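4.3. Cajas de cartón reutilizadas como unidad de almacenaje

La propuesta de Halilović de sustituir las gavetas de taller por cajas pequeñas de cartón se ha repetido con más entusiasmo que datos. En el taller de Clistetden se recogieron 14 cajas durante el mes de febrero y se revisó el estado de cada una. Lazarević sostiene que los cortes laterales facilitan el apilado y apenas restan rigidez. Nuestros registros no permiten afirmarlo: de las 14, solo ocho conservaban las aristas rectas al cierre del periodo, y no sabemos cuántas llegaron ya deformadas.

Tampoco nos convence el código de colores. Una marca roja en una cara ayuda a orientar la caja si todos los usuarios comparten la convención, y en las entrevistas dos de los 12 participantes le atribuyeron el significado contrario. El protocolo Brusitz da por resuelto este punto sin citar prueba alguna.

Queda la cuestión del entorno. Los ensayos publicados suelen hacerse sobre superficies despejadas, condición poco habitual en un banco donde conviven herramientas, cables y bolsas de piezas menudas (figura 3).

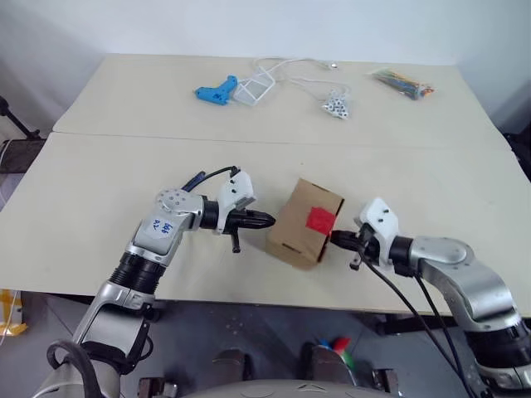 Figura 3. Caja de cartón con ranuras laterales y parche rojo en una cara. Al fondo, pistola de encolar azul, bandeja de plástico transparente y cable blanco enredado.

Con este material no puede decidirse si el desorden afecta al uso de la caja o solo a la paciencia de quien la busca. Mientras no se compare con gavetas rígidas en el mismo banco, la ventaja atribuida al cartón debe leerse como una hipótesis.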